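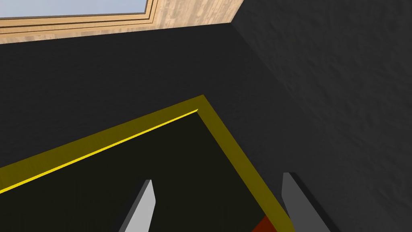 경매에 나온 모자이크 조각, "출처 확실"이라는 말을 어디까지 믿어야 하나요

문화재·고미술 > 소장 이력과 거래

모자이크초심자

고미술 쪽은 책으로만 보다가 처음으로 뭔가를 사 볼까 하는 사람입니다. 해외 온라인 경매 사이트 Grarkex에 바닥 모자이크 조각이 하나 올라왔습니다. 출품 번호 373번이고, 새의 날개 일부로 보이는 무늬가 있는 한 변 18센티미터짜리 네모난 조각입니다. 뒷면은 시멘트 비슷한 것으로 새로 받쳐 놓았다고 하고요.

설명에 이렇게 적혀 있습니다. 대충 옮기면 "Skistari 유적 출토. Kariuki 컬렉션 구장. 2000년 이전 반출. Gornthorpe 박물관 전문가 확인." 보증서도 준다고 합니다.

그런데 읽을수록 찜찜합니다. 유적 이름까지 나와 있으면 발굴품이라는 얘긴데, 발굴한 물건이 어떻게 개인 컬렉션에 들어가 있나요? 검색해 보니 Skistari에서 바닥 모자이크 일부가 없어졌다는 짧은 기사가 하나 걸렸습니다. 크기도 무늬도 안 나와 있고, 언제 없어졌는지도 "관리 직원이 뒤늦게 발견했다" 정도입니다. 후속 기사는 못 찾았습니다. 이 조각이 그 조각이라고 말하려는 건 아닙니다. 다만 판매자에게 문의했더니 돌아온 답이 "모든 출품작은 합법적인 물건입니다" 한 줄이라 더 찜찜해졌습니다.

제가 궁금한 건 이렇습니다. 도난품 조회 서비스에서 나온 "일치 항목 없음" 확인서가 있으면 안심해도 되는지요. 판매자가 그걸 첨부해 놓았습니다. 그리고 "2000년 이전 반출"이라는 문구가 법적으로 무슨 의미가 있는지, 박물관 전문가 확인이라는 게 보통 어떤 식으로 이루어지는지도 알고 싶습니다. 마감이 수요일 밤이라 그 전에 마음을 정해야 합니다.

덧붙임: 시작가가 비싸지 않습니다. 그래서 더 고민됩니다.

도록읽는밤

확인서부터 말씀드리면, 그 종이가 말해 주는 건 딱 하나입니다. 조회한 날짜에, 그 데이터베이스에, 그 사진과 비슷하다고 판정된 등록 건이 없었다는 것. 도난품 목록에 오르려면 누군가가 그 물건을 알고 있었고, 없어진 걸 알아챘고, 사진이나 치수를 내서 신고했어야 합니다. 박물관 진열장에 있던 물건이면 가능한 얘기입니다. 땅에서 바로 파낸 물건은 기록이 있을 리가 없으니 조회해 봐야 안 나옵니다. 유적 바닥에 그대로 붙어 있던 모자이크는 그 중간쯤인데, 현장 전체 사진은 있어도 부분별 상세 사진이 없는 경우가 흔합니다. 말씀하신 기사에 크기도 무늬도 없다는 게 저는 오히려 걸립니다. 기자가 빼먹었을 수도 있고, 현장에 쓸 만한 기록이 없었을 수도 있습니다. 기사 하나로는 알 수 없습니다.

"2000년 이전 반출"도 그대로 받아들이기 어렵습니다. 기준이 되는 연도는 나라마다 다르고, 어느 나라에서 나왔고 어느 나라로 들어갔고 지금 어느 나라에서 파는지에 따라 따져 볼 법이 달라집니다. 박물관이나 큰 경매사들이 자체 지침으로 자주 쓰는 기준은 유네스코 협약이 채택된 1970년입니다. 그러니 2000년이라는 숫자를 보고 먼저 드는 생각은 '그럼 1999년에 나왔어도 저 문장은 참이네'입니다. 언제 나왔는지 안다면 연도를 쓰면 됩니다. 모르면서 저렇게 썼다면 그것도 문제고요.

판매자에게 물어볼 만한 것을 적어 둡니다.

반출 허가서나 통관 서류 사본이 있는지. "있다"는 답 말고 사본을 달라고 하세요.
Kariuki 컬렉션에 언제 들어갔고 그때 누구에게서 샀는지. 영수증, 편지, 보험 목록, 오래된 전시 도록, 뭐든 날짜가 찍힌 것.
뒷면을 새로 받치기 전 사진. 처음부터 새 받침으로 바뀌어 있었다면 누가 언제 작업했는지.
Skistari라는 지명을 처음 붙인 사람이 누구인지.

마지막 것이 의외로 중요합니다. 유적 이름이 붙은 조각 중에는 판매자가 양식만 보고 그럴듯한 지명을 갖다 붙인 게 많습니다. 그러면 도난품은 아닐지 몰라도 설명이 거짓입니다. 반대로 지명이 진짜라면 누가 어떤 자격으로 바닥에서 떼어 냈는지를 설명해야 합니다. 저라면 어느 쪽이든 납득할 답을 받기 전에는 입찰하지 않습니다.

뒷면 얘기를 조금 더 하자면, 시멘트나 석고로 받친 것 자체는 오래된 조각에서도 볼 수 있습니다. 운반하거나 벽에 걸려고 옛날부터 그렇게들 했습니다. 문제는 원래 모르타르 층이 사라지면 어느 바닥에서 나왔는지 대조할 단서도 같이 줄어든다는 점입니다. 옆면도 보세요. 출품 사진에 정면만 있으면 네 옆면을 비스듬한 빛으로 찍어 달라고 하시고요. 테세라가 가지런히 잘려 나가 있는지, 줄눈을 따라 떨어졌는지 정도는 사진으로도 어느 정도 보입니다. 다만 사진만 보고 "최근에 잘렸다"고 장담하는 사람도 저는 안 믿습니다.

그냥지나가다

저는 좀 다르게 봅니다. 다들 너무 겁을 주시는데 옛날 수집품 중에 서류 완벽한 게 몇 개나 됩니까. 할아버지 대에 산 물건 영수증을 누가 갖고 있어요. 서류 없으면 다 장물이라는 식이면 시장에 남을 물건이 없습니다.

저도 Grarkex에서 토기 파편이랑 등잔을 3점 샀는데 지금까지 아무 일 없었습니다. 박물관 전문가 확인까지 있다면 개인이 할 수 있는 건 다 한 거 아닌가요? 비싼 것도 아니라면서요. 마음에 들면 사시고, 혹시 문제가 생기면 몰랐다고 하면 됩니다. 선의로 샀는데 설마 처벌을 하겠습니까.

└ 도록읽는밤
아무 일 없었다는 게 문제가 없다는 증거는 아니지요. 아직 아무도 찾지 않았다는 뜻일 수도 있습니다. 그리고 이 글은 이미 유적 도난 기사까지 읽고 쓴 질문입니다. 나중에 "몰랐다"고 하기가 제일 어려운 경우 아닌가요.

└ 그냥지나가다
기사에 나온 조각이라는 증거도 없잖아요.

└ 도록읽는밤
없습니다. 아니라는 증거도 없고요. 그걸 내놓을 쪽은 돈을 받는 판매자라고 생각합니다.

수장고옆자리

박물관에서 등록 업무를 오래 했습니다. 법률가는 아니니 법 얘기는 참고만 하세요.

"박물관 전문가 확인"이라는 문구에 대해서만 쓰겠습니다. 제가 일하던 곳에서는 외부인이 가져온 물건에 시장 거래용 감정이나 확인을 해 주지 않았습니다. 비슷한 원칙을 둔 곳이 많습니다. 가끔 의견을 묻는 날에 물건을 들고 오면 연구자가 "이런 시대, 이런 양식으로 보인다"고 말해 주는 정도인데, 그 말이 몇 다리 건너면 "박물관이 확인한 진품"으로 둔갑합니다. 양식을 봐 준 것과 소장 이력을 조사한 것은 전혀 다른 일이기도 합니다. 진품인데 장물일 수 있고, 떳떳한 물건인데 모조품일 수 있습니다.

그러니 Gornthorpe 박물관에 직접 메일을 보내세요. 출품 페이지 주소와 번호를 적고, 귀 기관이 이 물건에 대해 문서로 의견을 낸 적이 있는지만 물으면 됩니다. 연락처는 출품 설명에 적힌 것 말고 박물관 공식 홈페이지에서 찾으시고요. 판매자가 알려 준 "담당자 메일"로 물어봐서 확인받았다는 분을 본 적이 있는데, 그건 판매자에게 다시 물은 것과 별로 다르지 않습니다. 답이 오는 데는 보통 영업일로 사흘 안팎이고, 8월이면 담당자가 휴가라 더 걸릴 수도 있습니다. 마감 전에 답이 안 오면 그 경매는 넘기시는 게 맞다고 봅니다. 마감 시간은 구매자가 생각을 덜 하게 만드는 장치이기도 합니다.

Skistari 쪽 관할 문화재 당국에도 알리는 걸 권합니다. 신고라고 생각하면 부담스러우니, 이런 물건이 나와 있는데 귀측이 찾는 것과 관련이 있는지 문의하는 정도로 쓰시면 됩니다. 단정하지 마시고 본 것만 쓰세요. 페이지가 내려갈 수 있으니 화면을 날짜가 보이게 저장해 두시고, 판매자와 주고받은 메시지도 지우지 마세요. 판매자에게 당국에 알리겠다고 미리 말할 필요는 없습니다.

국내로 들여올 때 이야기도 하나. 사이트에서 결제가 되는 것과 통관이 되는 것은 별개입니다. 보내는 나라의 반출 허가가 필요한 물건인지, 세관에 뭐라고 신고하는지 판매자에게 물어보세요. "장식용 타일로 적어 드릴게요" 같은 답이 오면 거기서 대화를 끝내시면 됩니다.

위에 "몰랐다고 하면 된다"는 답변은 따르지 마시기 바랍니다. 처벌을 안 받더라도 물건은 돌려줘야 할 수 있고, 그때 돈을 돌려받을 상대가 남아 있을지는 모르는 일입니다. 보증서에 환불 조건이 있는지, 환불 주체가 Grarkex인지 개인 판매자인지도 읽어 보세요. 제가 본 보증서들은 진위만 보증하고 소유권에 대해서는 한 줄도 없는 것이 대부분이었습니다.

모자이크초심자

질문 올린 사람입니다. 답변들 감사합니다. 보증서 견본을 다시 읽어 보니 정말 진위 얘기만 있고 소유권 얘기는 없네요. 환불은 "판매자와 협의"로 되어 있고요.

판매자에게 반출 서류 사본과 받침 작업 전 사진을 달라고 했더니 "낙찰자에게만 제공한다"고 합니다. 사기 전에 보려고 물은 건데 사야 보여 준다니 앞뒤가 안 맞는 것 같습니다. 옆면 사진에 대해서는 답이 없습니다. 박물관에는 홈페이지에 있는 주소로 메일을 보냈고, 자동 회신만 받았습니다.

입찰은 안 하기로 했습니다. 화면은 저장해 두었고 현지 당국에 보낼 문의 글을 쓰는 중입니다. 영어로 써도 되는지 아시는 분 있으면 알려 주세요.

└ 수장고옆자리
영어로 쓰셔도 됩니다. 첨부가 너무 크면 반송될 수 있으니 사진은 한두 장만 넣고 나머지는 요청하면 보내겠다고 적으세요.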